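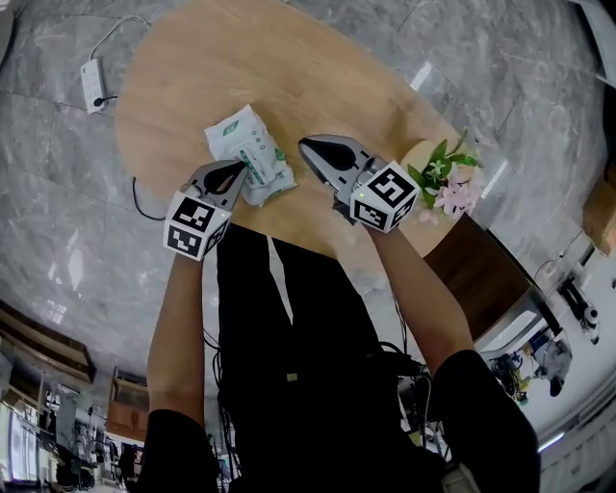 Last modified: 30 December 2020

Grarkent Tabletop Household Items

README and data card

Summary

Grarkent Tabletop Household Items is a register of things kept on tables in lived-in rooms, together with short written accounts of how those tables are cleared, wiped and set back in order. It contains 2467 entries from 18 rooms. Each entry names one item, the surface it rests on, the neighboring items and the place to which the household returns it.

The register is maintained by the Benthorpe Office for Domestic Records. It is intended for people who study or teach household organization, and for those who need a consistent vocabulary for common household goods.

Contents of the release

items.csv: one row per entry, with item name, item group, surface, condition and usual place.
surfaces.csv: one row per table or other surface, with shape, top color, flooring and nearby furniture.
tidying_notes.txt: free-text accounts of clearing and wiping, arranged by room.
vocabulary.txt: the 98 item names accepted in items.csv.
CHANGES.txt: corrections made after the September release.

Surfaces

Tables are recorded by the shape and color of the top as seen from above. The oval table with a light tan top is entered as "table, oval, wood, light tan," and its floor as "tile, gray, marble pattern." The term "marble pattern" describes appearance only. It should not be read as a statement that the floor is stone.

Furniture that adjoins a table is listed in the "nearby" column. Where it could not be settled whether a piece was a cabinet or a second table, the contributor was asked to enter "furniture, dark brown" and leave the type blank.

Power strips and cables on the floor are entered under surfaces.csv, in the column "floor items." They are excluded from items.csv even when the cable passes beneath the table.

Item groups

Cleaning supplies. This group includes wet wipes, cloths, sponges and spray bottles. Wet wipes in a soft pouch are entered as "wipes, pouch" and wet wipes in a rigid tub as "wipes, tub." The color of the pouch and of its printing is given in that order, so that a white pouch with green printing becomes "white/green." A pouch that is slightly crumpled is still given the condition "normal." The condition "damaged" is reserved for packages that are torn or can no longer be closed.

Plants and flowers. An arrangement is entered once, together with its container. Leaves and blossoms are described by color, for example "green leaves, pale pink blossoms." Contributors were instructed to use "container, round" when a vase could not be told from a pot, followed by the color, as in "container, round, beige." The register does not distinguish cut flowers from artificial ones.

Paper goods, tableware, writing supplies and small electrical goods. Naming rules for these groups are given at the head of vocabulary.txt.

Tidying notes

The notes follow the order in which a household clears a table. The account for the Sturnurby rooms is typical in length and detail:

"Flowers stay at the side of the table and are lifted only for wiping. Wipes are kept within reach until the top has been gone over, then closed and put away in the cupboard. Wipe along the length of the table first, then around the rim. Flowers go back last."

Spelling has been corrected. Wording has otherwise been left as received, including differences of opinion between members of one household on where an item belongs.

Preparation

Entries were written by contributors in each room and checked by 2 reviewers, Yvonne Yeoman and Pejman Hassanpour. Disagreements over item names were referred to Montri Luangrath, who also compiled the vocabulary. The tidying notes were edited by Hòa Hoàng.

Brand names are omitted from item names. Names of residents, addresses and the contents of letters or bills have been removed.

Known limitations

Small rooms are better represented than large ones. Oval and round tables appear more often than would be expected in a general survey, as several of the rooms were furnished by the same supplier, Partanen. Items inside drawers and closed cabinets were not recorded.

The "usual place" column reflects what the household stated and was not checked by a second visit. Flowers in particular are moved often, and their recorded position should be treated as provisional.

Corrections to the September release

Forty-odd duplicate pouches and tubs have been merged. The item name "vase" has been withdrawn in favor of "container," with the shape given separately. Floor descriptions formerly entered as "marble" now read "tile, marble pattern" wherever tiles were recorded.

Use and citation

The register may be used for teaching and noncommercial study, provided that the source is acknowledged as: Benthorpe Office for Domestic Records, Grarkent Tabletop Household Items.

Requests for corrections should state the room number and row number and be addressed to Jarmo Kinnunen, Records Editor, at the Benthorpe office.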